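Grornex 9 Wireless Controller Review

By Demetrio Pacheco
Feb 20, 2024

The Grornex 9 is a mid-size wireless pad with two rear paddles, swappable stick caps and a companion program for changing button layouts. I used it as my only controller for a full run of Bolis, including the optional quests, and then for a second run limited to the Nagano chapters. Total logged time was 101 hours. Firmware was the version on the box for the first half and the November update after that.

Bolis is a good test for a pad. It asks for slow, even stick movement when you track creatures in tall grass, then switches to fast button prompts in the boss fights. Any slack in the sticks shows up right away.

Sticks

Out of the box the left stick had a small dead zone that could not be turned off. In Bolis this meant the tracking lens would sit still, then jump. The November update adds a dead zone slider with a zero setting, and at zero the lens moved as soon as the stick did. I saw no drift in the main menu at any point in testing. The right stick was fine on both versions.

The tall caps are worth fitting for the lens sections. They raise the thumb enough to make small turns easier, and they slow you down a little in fights. Swapping takes a firm pull and a push until it clicks.

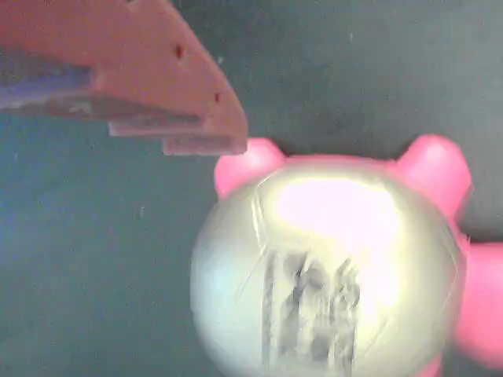
Pink toy with a round silver face, lower right.

Buttons and paddles

Face buttons are firm with short travel. The prompt chain at the end of the Lantern Gate quest needs nine presses in order, and I cleared it on the second try with this pad. The old Florkberg pad I used last year took most of an evening, though I also knew the order by then.

The paddles are less good. They sit close to where the ring fingers rest, and I set off the dodge move by accident several times per session. There is a lock switch for each one. I ended up locking the right paddle and giving the left one the map.

The D-pad is a single plate. Diagonals register a bit too easily, which matters in the item wheel. If you play games that use the D-pad for movement, try it before buying.

Battery and connection

The cell inside is rated at 605 mAh. That is small for a pad this size. With rumble on medium, I charged it every second session. With rumble off it lasted through a third. Charging is over USB-C and the pad can be used while plugged in.

The connection held at couch distance with no drops. Masanobu Kikuchi, who tests audio gear for this site, ran the same pad from the next room and lost it twice in one evening. Pairing again took a long press on the center button both times. The light on the front blinks the same way for low battery and lost connection, so it is easy to misread.

Companion program

Layouts are stored on the pad, four slots in all, and load without the program running. The program itself is plain and quick. It does not allow different stick curves per slot, so a layout made for lens tracking shares its curve with the one you use in fights. I settled on a curve between the two and left it there.

One bug remains after the update. Renaming a slot clears its paddle settings. Set the name first. 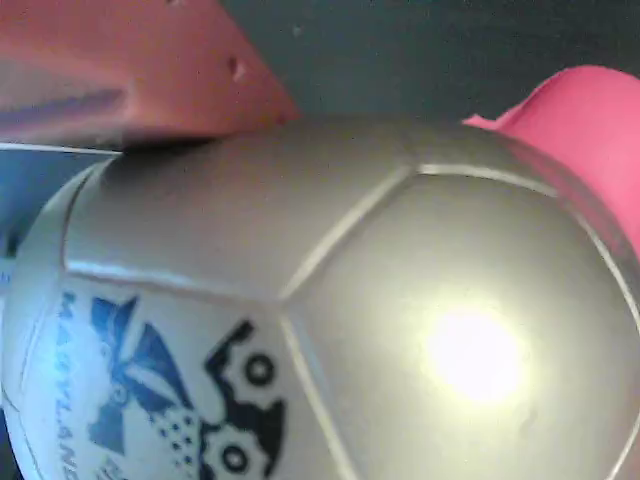 Price and verdict

I paid 3,470 yen for the pad and bought the stick caps with it in the same box. At that price the sticks are better than they need to be, and the battery is about what you would expect. The paddles feel like an added part.

Good: sticks after the update, firm buttons, layouts saved on the pad
Bad: paddle placement, small battery, shared stick curve

Recommended for slow-paced adventure and collecting games once the November firmware is installed. For fighting games, look for a pad with a better D-pad.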